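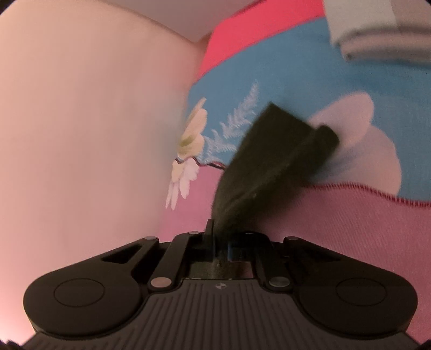

A hand-held gripper with a length of dark fabric, in front of a blue panel with a white flower.

Grorilano has opened orders for the Tondis, a hand-held gripper kit for teams that record household tasks for robot training. The kit sells for $3,289 and includes one gripper, a carrying case and 10 spare finger pads. Delivery takes seven weeks.

"Cloth remains one of the hardest materials for a robot to handle," said Boglárka Kun, product manager at Grorilano. "Customers asked for a tool that one person can carry from room to room."

The company will show the kit on Saturday at its Illitz office – registration is required, and places are limited to 36. Service and repairs will be managed by Botond Vincze.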